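**Ticket 3804: Dryer stops mid-cycle, display shows E15**
Site: Drarnotton, unit 2, laundry closet
Machine: Bemik vented dryer, electric
Status: Closed
Opened: July 7, 2026

**Reported problem**

Tenant says the dryer quits partway through a normal load. Drum stops, light stays on, display shows E15. Pressing Start does nothing until the door is opened and closed. Small loads sometimes finish. Full loads do not. Clothes come out damp at the waistbands and collars.

**Checks already done by tenant**

- Cleaned lint screen
- Reset breaker
- Tried timed dry instead of sensor dry, same result

**First visit**

Ran the dryer empty on high. Stopped after 15 minutes with E15. The manual lists this code as "exhaust temperature high." Breaker is fine and the outlet reads normal voltage on both legs.

Lint screen was clean but had a film on it from dryer sheets. Water poured on the mesh sat there and did not drain. Washed it with dish soap and a soft brush, after which water ran through. Ran it empty again and got the same code, so the film was not the whole problem.

Airflow at the outside hood was weak. The flap barely lifted. Pulled the dryer out and found the foil hose pressed flat against the wall. Did not have the right elbow on the truck. Told tenant to leave the dryer off until the next visit and air-dry in the meantime.
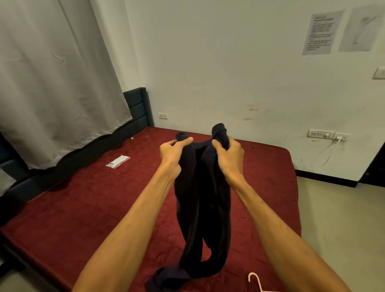
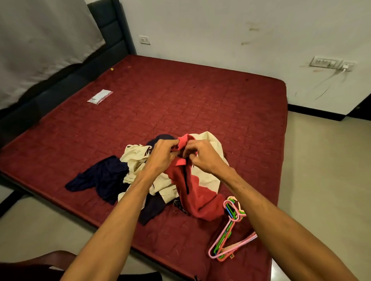 **Second visit**

Replaced the foil hose with rigid pipe and a Tenus close-fit elbow, part 748. Taped the joints with foil tape, no screws. Brushed the wall duct from inside and from the hood. Got a lot of packed lint out of the last bend before the hood. Flap now opens all the way.

Ran empty on high for a full cycle, no code. Then ran a full load of towels on sensor dry. Cycle finished normally and towels were dry, including the hems.

Moisture sensor bars also had a dull coating. Wiped them with rubbing alcohol.

**Cause**

Crushed hose plus blocked duct. High-limit thermostat was doing its job and was not replaced.

**Notes for the building file**

- Closet is shallow. If the dryer gets pushed back past the tape line on the floor, the elbow will hit the wall.
- Unit next door has the same foil hose. Opened a separate ticket.
- Duct is due for another brushing in September.
- Invoice goes to Naidu, not to the tenant.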